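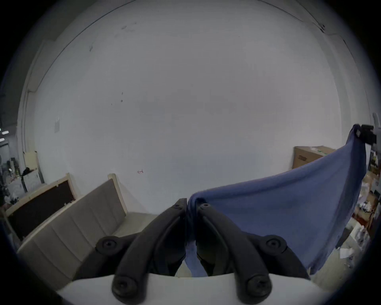 Dust is the most common cause of noise and overheating in game consoles kept at home, and most of it can be removed without opening the case. The Kerbridge Game Lending Service asks borrowers to wipe each console before returning it and recommends the same routine for equipment they own. Switch off the console, unplug it at the wall and leave it for 10 minutes before starting. Use a soft cloth like the blue one, taken by a corner and shaken out away from the equipment before the first pass. Wipe the vents along the slots, working from the center toward the edge of the case. Paper towels should not be used on glossy panels.

Print this page | E-mail this page
Reading time: 4 minutes

Caring for Consoles and Controllers at Home

This guidance applies to all equipment on loan from the Kerbridge and Pludville counters. The collection now holds 1,032 items, including the Grikari handhelds added this year.

Vents and shelves

A console needs open space on every side that has a vent. Closed cabinets with glass doors are not suitable while a game is running. If no other place is available, the doors must stay open for the whole session and for a short time afterward. Shelves should be wiped before the console is put back. Consoles designed to stand upright should be used with the stand supplied, and the stand should be checked for loose screws when the shelf is cleaned.

Carpet, bedding and upholstered furniture block the vents on the underside of most models. A hard, level surface is required. A large cutting board or a tray with a flat base will do for a single evening.
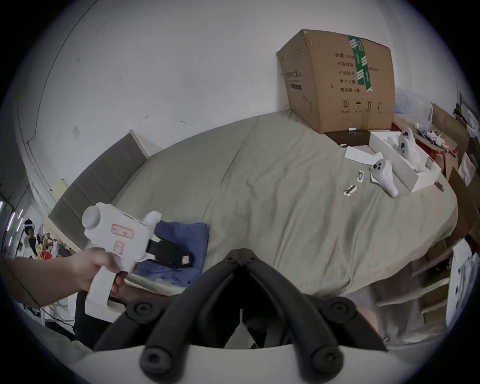

Ásdís Bundgaard wrote to ask whether the same rule covers handhelds, as she had always played hers in bed and had never noticed it getting hot. The rule does cover them. A handheld may be played anywhere that is comfortable, provided the vent is clear, but it should not be put down on a blanket while it is charging or downloading. She also asked whether sleep mode was enough. For a short break it is. For overnight storage the unit should be fully shut down.

Controllers

Controllers collect more dirt than any other part of a system, especially in the seam between the two halves of the shell and at the base of the sticks.

Remove the batteries, or disconnect the cable, before cleaning.
Run a dry wooden toothpick along the seam, holding it nearly flat.
Brush the base of each stick with a clean, soft toothbrush, turning the stick slowly.
Wipe the grips with a cloth dampened with plain water and wrung out well.
Allow the controller to dry completely before it is used or charged.

Household sprays should never be applied directly to a controller. Liquid that enters beneath the buttons may leave them sticking, and the repair is charged to the borrower under the loan agreement. If a drink is spilled, switch the controller off at once, turn it face down on a towel and contact the counter. Please do not try to speed up drying with a hair dryer or an oven.
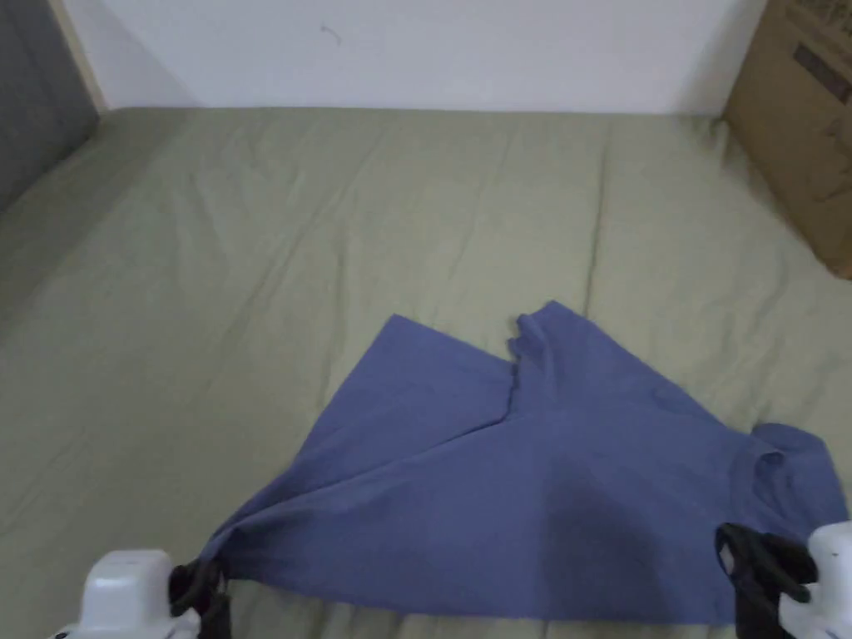
Disposable batteries should be taken out of any controller that will not be used for more than 7 days. Rechargeable controllers should be stored partly charged, in a room that stays dry through the year. A garage or an unheated porch is not suitable.

Discs and cartridges

Discs are held by the outer edge and the center hole only. Wipe in straight lines from the center outward, never in circles. Cartridge contacts should not be blown on, as breath carries moisture. A dry cotton swab passed once along the contacts is normally sufficient. Cases should be stood upright like books, and no more than 200 cases should be kept on one of the standard Naqvi racks issued to group homes and schools.
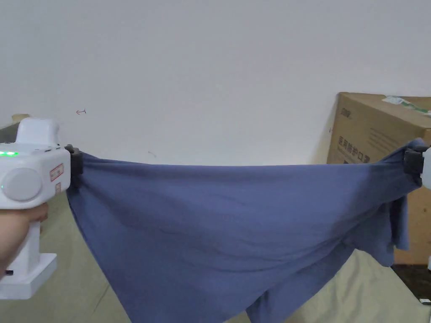 Cables and power adapters are the parts most often returned to the wrong set. Borrowers with more than one system are asked to mark each adapter as soon as it is unpacked. A small white label with a red border, filled in by hand in red, is large enough for the purpose and can be read behind a television. It should be placed on a flat face of the adapter, away from any vents and clear of the printed rating. Coil cables loosely and close them with a fabric tie. Wire ties and rubber bands should be avoided, and cables must not be wound tightly around a controller.

Before returning a loan

Sign out of all personal accounts, remove any disc or cartridge from the slot, and check that the number of cables matches the packing slip. Equipment due in September may be returned to either counter. Items that appear damaged should be handed to staff and not left in the return bin.

Page reviewed Tue 24 August

Contact the Kerbridge Game Lending Service | © Kerbridge Game Lending Service | Back to top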